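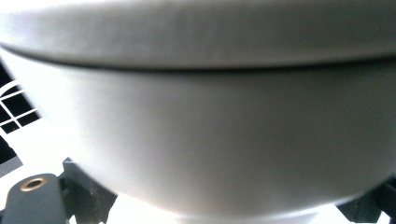

Stoneware glaze comes out with gray streaks after the dishwasher – is it the glaze or the water?

Posted by Amber Verstraete, 13/06/2021

I have a set of stoneware dishes, plain matte glaze, bought from a small pottery in Firbridge a little under three years ago. They went through the dishwasher at our old place without any trouble. We moved to Trevby over the winter and now everything has a dull film on it, and the dinner plates have thin gray lines that look like pencil marks. I can feel the film if I run a thumbnail over it. I can't feel the gray lines at all.

What I have tried so far: a second rinse cycle, a different brand of tablet, washing by hand with ordinary dish soap, and rubbing with a cloth and lemon juice. The lemon juice did something to the film on one salad bowl but nothing to the lines. I haven't used anything rough because the potter's card says not to.

The dishwasher came with the house. It's a Hedlund, the narrow kind, and I don't know how old it is. There is a salt compartment in the bottom that I have never filled. At the old place we didn't have one.

Are the plates ruined, or is this something that comes off? And is it safe to keep eating from them? My mother-in-law says the glaze is breaking down and I should throw them all out, but they weren't cheap.

Fedir Lytvynenko

You have two separate problems and they need two separate fixes.

The film is most likely limescale. Trevby gets its water from the chalk side of the valley and it's hard. You can buy test strips at any hardware store. The salt compartment is there for the softener inside the machine, and if it's empty the softener can't do its job. Fill it with dishwasher salt (the coarse kind sold for this, never table salt, which has additives that clog the unit). The first time, you also pour in water until it's full, then salt on top. Brine will spill over while you do this, so run a rinse cycle right away. Then look for the hardness setting. On most machines you hold down a button while switching on, and the manual has a table that matches your test strip to a number. If you don't have the manual, the model number is usually on the edge of the door.

For the film that is already there, soak the dishes in warm water with plain white vinegar, one part vinegar to four parts water, for half an hour. Wash and dry. Don't leave them in overnight. Matte glazes vary a lot and some of them don't like acid, so do one bowl first and check it when it's dry.

The gray lines are metal. A knife or fork is harder than you'd think but the glaze is harder still, so the cutlery leaves a bit of itself on the plate. Matte glazes pick it up more than shiny ones do. You need a cleaner with oxalic acid in it, sold as a powder or a cream for stainless steel and ceramic sinks. Wet the plate, put on a small amount, leave it for a minute, rub gently with a soft damp cloth, rinse very well. Wear gloves and don't mix it with anything, bleach least of all. Then wash the plate in the normal way before you use it.

You may find more marks on the plates than on the bowls, simply from the knives. They'll come back over time. I do ours twice a year.

One more thing. Check how you load it. If the plates lean on each other or touch the cutlery basket, you get rub marks that look just the same.

Kekeli Dogbe

just wash them by hand. we had the same thing with our mugs and gave up on the dishwasher for anything handmade. takes ten minutes

Svenja Pichler

I make pots, so a few words on the safety side, which hasn't been answered yet.

Metal marks and limescale don't make a plate unsafe. What you'd want to look for is a change in the glaze itself: color that has faded in patches, a surface that was smooth and now feels chalky even after the scale is gone, or fine cracks that take up coffee or tomato stains. If you see cracks like that on something sold as dinnerware, I'd stop using it for wet food and ask the maker.

There is a simple home check for acid resistance. Put a slice of lemon on the inside of one piece you can spare, leave it for a day, rinse and dry. If there's a pale spot or the color has shifted, the glaze isn't very stable and I'd also skip the vinegar soak Fedir describes. No change is a good sign, though it isn't a lab test. A lab test is the only way to know for certain if anything is leaching out.

Write to the pottery too. Most of us keep notes on what glaze went on what batch, and you'll get a better answer from them than from any of us. Tell them the clay color on the unglazed foot and when you bought the set.

I agree with the advice on salt. I'd also turn the machine down to a cooler program if it has one. Long hot cycles with strong tablets are hard on matte surfaces.

Amber Verstraete

Thank you all. I found the model number on the door and ordered a bag of salt. The lemon slice is sitting in the chipped cereal bowl now. I'll email the pottery tonight and try the sink cleaner on one plate before I do the rest.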